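From: Michalis Lambrakis
To: Saragih Street Tool Library list
Date: 28/10/2025
Subject: Re: Re: wallpaper paste, and is the hall a lost cause

Zahira Sutanto wrote:

> Hello all. We have stripped the downstairs hall at last. Four layers,
> the bottom one a brown trellis pattern that I would like to forget.
> The plaster underneath is mostly sound but it drinks water like a
> horse, and there's a patch by the stairs the size of a door where
> somebody has used what I think is gloss paint. Do I paste the wall or
> paste the paper? Teguh says paste the wall. My mother says anyone who
> pastes the wall will also put milk in first. The paper is a Parnetti,
> the heavy one with the leaves, 29 inch repeat, and I can't afford to
> spoil any of it.
>
> Also, does the library still have the long pasting table, or did it
> go out to Wahyudi and never come home?
>
> Zahira

Zahira,

Your mother and Teguh can both be right, which I realize is no help to anyone who has to eat dinner with them.

It depends on the paper. Turn a roll over and feel the back. If it's a fleecy, clothlike backing, you paste the wall and hang the paper dry, and you will wonder why our parents suffered. If the back is plain paper, it has to be pasted, folded and left to soak before it goes anywhere near a wall, or it will do its stretching after you've hung it and give you a row of blisters to look at for the next ten years. The label will say, in very small type, next to the little picture of a brush. I have hung two Parnetti papers and one was each kind, so don't go by the name.

I suspect yours is the old-fashioned sort, going by the word "heavy." If so, time the soak. Write the minute on the back of each strip in pencil as you fold it. Whatever the label tells you, give every strip the same, even if the phone rings. I once let one strip sit through a long call from my brother and it came out a quarter inch wider than its neighbors. It's still there, behind the bookcase.

Now the plaster. If it drinks water, it'll drink your paste too, and then you have dry paper leaning against a dry wall. You want a coat of size. Thin down some of the same paste you're using for the paper, brush it on, go away, come back tomorrow. People will try to sell you a tub of something for this. Vutamex do one and it's perfectly good, and it costs as much as a roll of paper, and I have never been able to tell the difference once the wall is covered.

The gloss patch is a different animal. Paste won't bite on it. Sand it with something coarse until the shine is gone and it looks thoroughly ashamed of itself, wipe it down, and then size over it with the rest. But please, before you sand anything in a house of that age, get a lead test kit. The hardware store has them by the register. If it comes up positive, stop and write to the list again, and don't let Teguh "just do a small bit."

(Teguh, I know you're reading this.)

On the repeat: 29 inches is a beast. Measure your drop, then work out how many full repeats it takes to cover it, and accept that the bit left over is lost. In a stairwell it's worse, since every drop is a different length and the bottom is cut on the slope. What you can do is cut from two rolls at once, alternating, and see if the leaves line up with less waste. Sometimes they do. Lay it out on the floor before you cut, all the way up the stairs if you have to, and keep the cat elsewhere. Save every offcut longer than your arm for above the door and under the window.

Check the batch numbers on the rolls too. All of them, today, while the shop will still swap them. My own front room has a very faint change of color to the left of the fireplace, and I have spent a good part of my middle age pretending it's the light.

Start with a plumb line. I don't care how straight the door frame looks. I've been in your hall and nothing in it has been straight since the house was built. Drop the line, mark it lightly in pencil, never ballpoint (ballpoint comes through paper like a ghost with a grudge), and hang your first strip to that. Begin at the longest drop in the stairwell and work outward both ways. Your two edges will meet somewhere and they won't match, so choose where. Over a door is traditional. The corner behind the coats is what I'd do.

For the stairwell itself you'll want the Falline platform. It's the adjustable one with the legs that lock at different heights, and it belongs to the library, and it's currently at Afiq Hartono's, where I believe it's holding up tomatoes. Afiq, could you free it? The season is surely over. The hinge on the short side needs a firm hand. It wants to be lifted and then pushed, and if you push first it'll take the skin off your knuckle. There was a label about this and the label fell off.

Which brings me to the table.
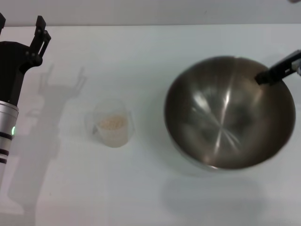
The long pasting table is gone, I'm sorry to say. Wahyudi Lau did bring it back in July, to be fair to him, but the hardboard had gotten wet and swelled up along one side, and you can't paste on a surface like a relief map. So you'll need to make one. A flush door on two sawhorses is the classic answer, and the thing that matters is the top. Go for smooth and matte, like the white one in the photo, with nothing for the paper to catch on. A white top also shows up the paste you missed wiping off from the last strip, which otherwise goes straight onto the face of the next one. If you have a wall light or a window off to one side, put the table where you get those soft shadows across it, and you'll spot any crumb of plaster before it gets under a good leaf.

If the door you use has been varnished, rub it down, or the pasted folds slide off the end as soon as you turn your back. Forty dollars for a hollow one at the salvage yard, last I looked, and they can be talked down if there's a hole where the lock was. You don't need the hole end.

Keep these on or near it: a bucket of clean water, changed more often than you think you need to. A sponge that has never met washing-up liquid. The big shears. A snap-off knife, with the blade snapped for every single strip. I mean this. A blade that did one lovely cut on damp paper will tear the second, and people economize on blades who'd never economize on the paper they're ruining. Tie a string across the bucket to rest the brush on, so the handle stays clean.

Paste from the middle out to the edges, and slide the paper so that the edge you're pasting hangs a hair over the side of the table. That's how you keep the paste off the top. Fold the ends in toward the middle, paste to paste, and don't crease the fold. For your stairwell drops, which will be as long as a bus, fold it back and forth like an accordion and get a second person to hold the bottom while you're up on the platform. The second person should be somebody who is willing to be told "left" forty times without comment. I am available on that basis for one afternoon.

Last thing. Don't judge it the same night. Paper looks dreadful wet. There'll be bubbles, and you'll lie awake planning to pull the lot down. Most of them go flat by morning as it dries. Turn off the hall radiator, shut the front door, and resist the urge to open windows, however much it smells like a school. If a bubble is still there after two days, slit it with a fresh blade along the edge of a leaf, put a little paste in with an artist's brush, and press it down. On a leafy pattern you'll never find the cut again.

Let me know what the back of the roll feels like and I'll bring my brushes over.

Michalis

P.S. Whoever has my seam roller, the small one with the boxwood wheel, I'd like it back before this hall gets started. I don't need to know where it's been.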